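Die Leitung nach Jirkinach

Als Tímea Pap den Schlüssel zum Haus ihres Vaters bekam, war es Mai, und im Flur roch es nach Heizöl. Sie stellte die Tasche auf die Truhe und machte alle Fenster auf. Dann setzte sie sich in die Küche und aß das Brot, das sie für die Fahrt geschmiert hatte.

Das Haus stand am oberen Ende von Jirkinach, Nummer 118, obwohl es im Dorf keine hundert Häuser gab. Ihr Vater hatte vierzig Jahre lang Radios repariert und in den letzten Jahren vor allem mit ihnen geredet. Veronika Pálfi von nebenan hatte ihn durch die Wand gehört. Sie brachte am ersten Abend einen Topf Bohnen herüber und blieb in der Tür stehen.

»Verkaufst du?«, fragte sie.

»Ich weiß es noch nicht.«

»Botond Hegedűs würde kaufen. Der will den Garten für seine Bienen.«

Tímea sagte, sie werde darüber nachdenken. Die Bohnen waren zu salzig. Sie aß sie trotzdem, zwei Tage lang.

Am dritten Tag räumte sie die Werkstatt aus. In den Schubladen lagen Röhren in Zeitungspapier, Skalenseile, Knöpfe aus Bakelit. Unter der Werkbank fand sie ein Heft, in das der Vater jeden Anruf eingetragen hatte, den er bekam. Datum, Uhrzeit, Name, Dauer in Minuten. Ihr eigener Name stand auf jeder Seite einmal, manchmal zweimal. Daneben stand fast immer eine Sechs. Sie hatte immer gedacht, sie hätten länger gesprochen.

Sie rief Kelechi an, mit dem sie in Gondis die Wohnung teilte, und las ihm ein paar Zeilen vor.

»Sechs Minuten sind doch in Ordnung«, sagte er.

»Jedes Mal sechs?«

»Vielleicht hat er gerundet.«

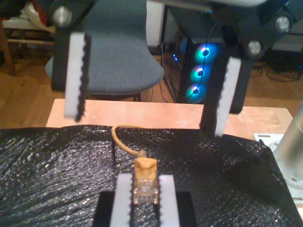 Der Mann für den Anschluss kam am Vormittag darauf. Er hieß Ognjen Lazarević, trug Arbeitsschuhe ohne Schnürsenkel und wollte zuerst wissen, wo der Verstorbene telefoniert habe. Tímea zeigte ihm den Platz am Küchenfenster. Er kniete sich hin, zog das alte Kabel aus der Wand und legte ein neues. Bevor er es ansteckte, hielt er ihr den Stecker hin. Er war durchsichtig, man sah die goldenen Kontakte darin, und obendrauf saß eine Tülle in Orangegelb. Ihr Vater hätte ihn unter die Lupe gelegt und einen halben Tag lang nichts anderes getan.

»Ich habe ihn gekannt«, sagte Lazarević. »Er hat mich einmal kommen lassen, da war gar nichts kaputt. Es hatte nur keiner angerufen.«

»Wann war das?«

»Im Winter. Ich bin auf den Mast gestiegen und habe so getan, als würde ich messen. Dann habe ich ihn vom Auto aus angerufen. Er hat sich sehr gefreut, dass es wieder ging.«

Sie holte das Heft und suchte. Es dauerte eine Weile, die Schrift war im Winter schlechter geworden. Dann fand sie die Zeile: Lazarević, Leitung geprüft, 17 Minuten.

»So lange?«, sagte er. »Es war kalt im Auto, das weiß ich noch.«

»Worüber haben Sie gesprochen?«

Er überlegte und wischte sich die Hände an der Hose ab. »Über Sie, glaube ich. Und über Kurzwelle. Von Kurzwelle verstehe ich nichts.«

Er packte sein Werkzeug ein und ließ sie auf einem Zettel unterschreiben. Den Kaffee trank er im Stehen. Als er fort war, kam Veronika Pálfi den leeren Topf holen und fragte, ob Botond sich den Garten einmal ansehen dürfe.

»Die Bienen kann er bringen«, sagte Tímea. »Das Haus behalte ich vorläufig.«

Am Abend schloss sie das Telefon an und rief Kelechi an. Das Heft lag aufgeschlagen neben ihr. Sie schrieb seinen Namen in die nächste freie Zeile, dahinter die Uhrzeit, und wartete, bis er abnahm.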